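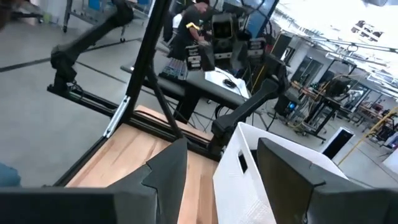 White plastic basket with a handle cutout near the rim, on a wooden tabletop.

2 min read
14 shares

Sorting basket

A sorting basket is an open household container used to hold clothing and small linens while they are separated by color, owner or fabric. In most homes it is used in pairs, one basket for each group, on a table or other flat surface. Plastic types commonly have a cutout near the rim that serves as a handle.

The practice of sorting at a table is described in the Drumasano household manual, which devotes 163 pages to laundry and storage. The manual advises placing both baskets at the far side of the table, leaving the near side free for loose garments. Socks are matched last — a rule also followed in the Wallorska edition, revised in July. 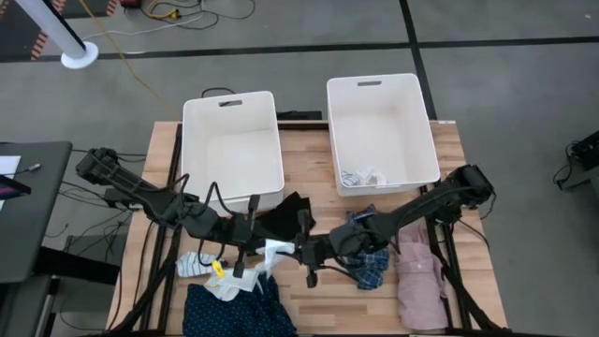 Two white bins on a butcher-block tabletop, with garments including a striped sock.

Rectangular baskets stand close together and waste little space on a shelf. Round ones are easier to carry on the hip. Delicate knits may snag on rough or slotted walls and are usually placed in a cloth liner.

2 comments

kumport_reader: The Beyene method puts socks first. Worth adding?

linenshelf: We use three baskets, the third for mending.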